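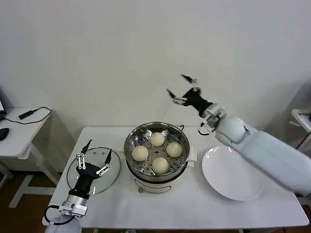
# Steamed bun class returns to Jarnbridge library

Oct 7, 2021

The Jarnbridge public library will bring back its evening cooking classes this month, starting with a session on steamed buns taught by Rania Karam.

The classes stopped last year when the library closed its community room. It reopened in September with new ventilation and a second sink, and the library board voted to restart the program with smaller groups. Each session is now capped at 19 people, down from 50.

Karam ran a bakery stall in Cadcombe before moving to Jarnbridge. Her class covers a plain yeast dough, shaping, proofing and steaming, and she plans to use small electric steamers as well as stovetop pots.

"People tend to crowd the basket," she said. "Leave a gap between the buns — they need room to swell."

The fee is $4 and includes flour, yeast and filling. Students should bring an apron and a container with a lid to take their buns home. Children under 12 must come with an adult.

Anselmo Montoya, who schedules events at the library, said the first session filled quickly and a waiting list is open at the front desk. A second bun class will be added if enough names are on it by the end of the month.

Later sessions will cover flatbread, bean soups and pickled vegetables. The full schedule is posted at the library entrance.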